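Projet Baka – tableaux d'écriture effaçables pour la salle de Bresolberg
Rapport d'avancement à l'attention de la Fondation Leung
2 janvier 2020

Mesdames, Messieurs,

Nous vous présentons l'état du projet à la fin de la première période. La subvention concerne l'équipement d'un poste d'écriture dans la salle de Bresolberg et le choix d'un petit tableau blanc qui puisse être utilisé à plat, sur une table, et non accroché au mur.

1. Travaux réalisés

Le poste est maintenant installé. Nous avons comparé trois tableaux de formats différents, commandés chez le fournisseur Wonby. Le plus grand a été écarté au début, parce qu'il laissait trop peu de place pour poser les feutres et l'effaceur. Le modèle retenu a les coins arrondis et un bord bleu étroit. Nous le posons dans le sens de la largeur, au milieu de la table.

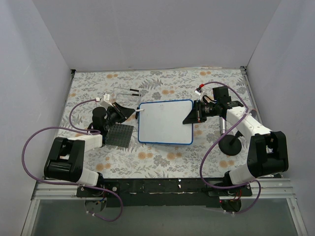

L'effaçage nous a pris plus de temps que prévu. Selon la marque du feutre, il reste parfois une trace légère après le passage du chiffon sec, et il faut alors un deuxième passage avec un chiffon un peu humide. Nous avons essayé sept feutres et nous en gardons cinq. Les deux autres séchaient trop vite quand le capuchon restait ouvert. Une fiche d'entretien d'une page est rédigée et sera jointe au prochain envoi.

2. Aménagement de la table

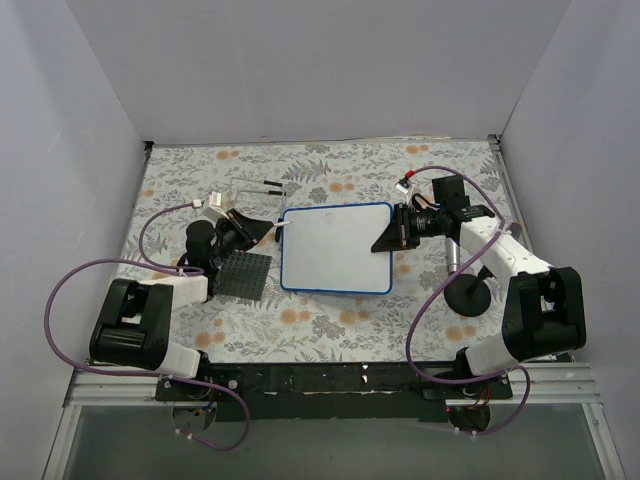

Le budget prévoyait une ligne pour le revêtement de la table, et cette ligne est dépensée en totalité. Nous avions hésité entre un plateau uni et un plateau à motifs. Le choix final, avec les fougères gris-vert et les fleurs rondes orangées, a été discuté – certains collègues le trouvaient trop décoratif pour un lieu de travail. Il présente cependant un avantage pratique : le tableau blanc se distingue bien sur ce fond, et on retrouve facilement sa place. Les parois autour de la table sont restées unies, dans un ton gris pâle, et nous ne souhaitons pas y ajouter d'affichage.

3. Difficultés

La livraison de Wonby est arrivée avec sept jours de retard, ce qui a déplacé nos essais de feutres. Un des tableaux avait un coin abîmé et il a été remplacé sans frais. Il n'y a pas de conséquence sur le budget total.

4. Suite prévue

Jusqu'au mois d'avril, nous voulons vérifier la tenue de la surface après un usage régulier et décider si un deuxième tableau du même format est nécessaire. Nous vous demandons l'autorisation de reporter sur cette période le reste de la ligne « petites fournitures ». Le tableau des dépenses est envoyé séparément, avec les copies des factures.

L'équipe du projet Baka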